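Reading time: 2 minutes

Subject: Re: [Holwood Residents] Large white surfaces, care of

Gyu-bin Ahn wrote:

> Has anyone found a way of keeping a white worktop white? Ours was
> lovely for the first month. I have tried washing-up liquid, bicarb
> and shouting. There is a tea ring by the kettle that I now think
> of as part of the family. Replies to the list please, as I suspect
> I'm not alone.
>
> Gyu-bin

Gyu-bin,

You are not alone. We chose pale in April, against the advice of my mother, who has had the same brown worktop since before I was born and has never once seen a crumb on it. I see all of mine. I see them from the hall.

My first piece of advice is to throw out the cream cleaner. I used it for weeks and all it did was dull the patch I was fondest of. Warm water, a drop of washing-up liquid, a soft cloth, then a dry tea towel straight after. The tea towel is the bit everybody skips, me included, and then you get those cloudy swirls that only show when the sun comes in and visitors are standing in it.

For tea, bicarb is fine but you have to leave it alone. Mix it to a paste, put it on the ring, go away for 20 minutes. I know you said you'd tried it, but I also know you, and I don't believe you went away.

The other thing is clearing the lot off before wiping. I spent years cleaning round the toaster as if it were a listed building. 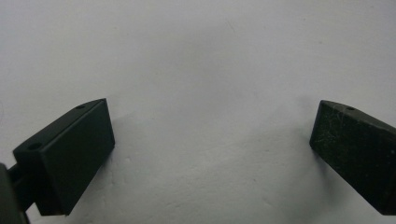
Janaka Selvanayagam told me at the bins that clearing everything off is all very well but it only lasts until someone comes home with a bag of shopping, and that he'd sooner have a tray for the clutter and wipe under the tray. He has 19 jars of spices, so he may have a point. I tried the tray. It filled up by teatime and I now own a tray I can't lift.

As for turmeric, I have no cure. Ghizlane Hamdy swears by putting lemon juice on it and leaving it by an open window, but her window faces south and mine faces Wiroj's recycling. Test a corner first, whatever you use. Some tops don't care for lemon at all and you'd be swapping a yellow mark for a permanent one.

If the ring is still there after the bicarb, stand the kettle on it. I have been doing this since June.

Nasrin Mohammadi

PS. Whoever borrowed my good bucket from the landing, I'd like it back, please, with the handle.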